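README — Desteo open day notes, Clorkulholm

What this is

One folder of notes from a demonstration of hand-held grippers, Thursday, October 10, 2019. I went because the flyer promised "60 household tasks, any table." I wrote down what I saw and kept the claims separate. Maintainer: Keegan Desjardins.

The table

Pink cloth, a shallow box lid with small odds and ends in it, a doll, books and plush toys behind. I'll grant them the clutter — most demos I go to use a bare bench. A red pen-like object lay just past one blue fingertip, with a second gripper at the left.
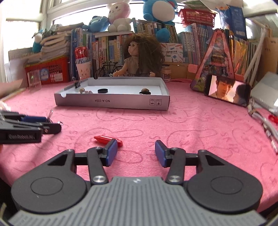

Claims I could not check

- The 60 tasks. I was given no list.
- "3000 clean recordings." Clean by whose standard? The presenter said a definition would come in December.
- That the Tello policy trained on these will handle soft toys.

Known gaps

No failure counts. No timing. Notes cover one table only — the Hordiienko table had a line and I left.

Use

Fine for background. Please don't cite it as a test.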